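April

Rain on the roof since before six, so I gave up on the garden and decided it would finally be the day I dealt with the cables. I have been promising this to myself (and to Golnar, and to anyone else who has tripped coming into the study) for the best part of a year. I made a pot of tea, put the radio on low, and got down on the floor with a cushion under my knees like the old woman I am becoming.

I don't know how one small household ends up with so much wire. Some of it came with us from the flat, some of it came with the printer we no longer have, and a good bit of it came out of Dad's shed in a biscuit tin, which I could not bring myself to throw out at the time. I tipped the lot onto the rug and sat looking at it for a while. There was a lead with a plug I didn't recognise at all, and a phone charger from when phones folded in half, and I'm afraid I got quite sentimental over that one and put it in my cardigan pocket.

Golnar Arabzadeh rang halfway through to ask about the plum jam and stayed on the line for nearly an hour, which was lovely. She did all of hers last winter when they moved to Buvside, and her advice was to start with the internet things and leave the mystery leads until after lunch, when you are crueller. She ties hers with garden twine. I had bought a packet of those little fabric straps, more than 400 in a roll, which seemed a great bargain in the shop and now looks like a supply for the rest of my natural life. I offered her half and she laughed at me for quite some time.

So I started with the internet things. I have never properly understood them, and for years my method has been to leave everything plugged in and hope. But I do love the coloured ones. Whoever thought of making network cables in different colours deserves a cake, because once you decide that blue is one thing and yellow is another, half the muddle sorts itself out. I have decided blue will be for the study and yellow for the television, and I've written it in the back of this diary so I can't forget — or at least so I can look it up when I do.

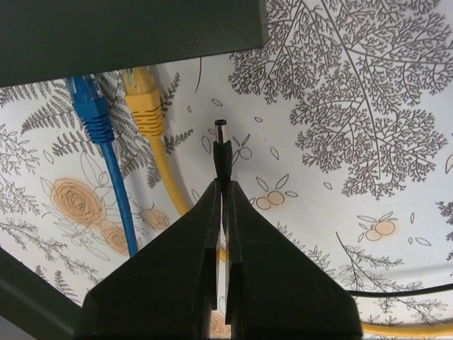 The power leads are the ones that defeat me. They are all black, all thin, and all end in one of those round barrel plugs that look the same until you try to push one in. I've taken to tying a paper luggage label on each as soon as I know what it belongs to, and I now have labels reading "modem", "little speaker" and "NOT the little speaker". That last one made perfect sense to me at the time of writing.

By three the rug was visible again and I had two shoeboxes, one for keeping and one for the recycling depot. My back is sore. I had cheese on toast for tea and couldn't face washing the grill pan, so it's soaking. Tomorrow, if the rain stops, the beans.

Comments

Margie: I have that same biscuit tin, I swear! Mine has a doorbell in it. Good luck with the beans.

oldkelpie: Bread tags work a treat as labels if you run out of the paper ones. Write on them with a laundry marker.

Golnar: I was only on the phone forty minutes. And I will take the straps after all, please.

Last updated: April

Contact | Copyright, all diary pages belong to the author | Back to top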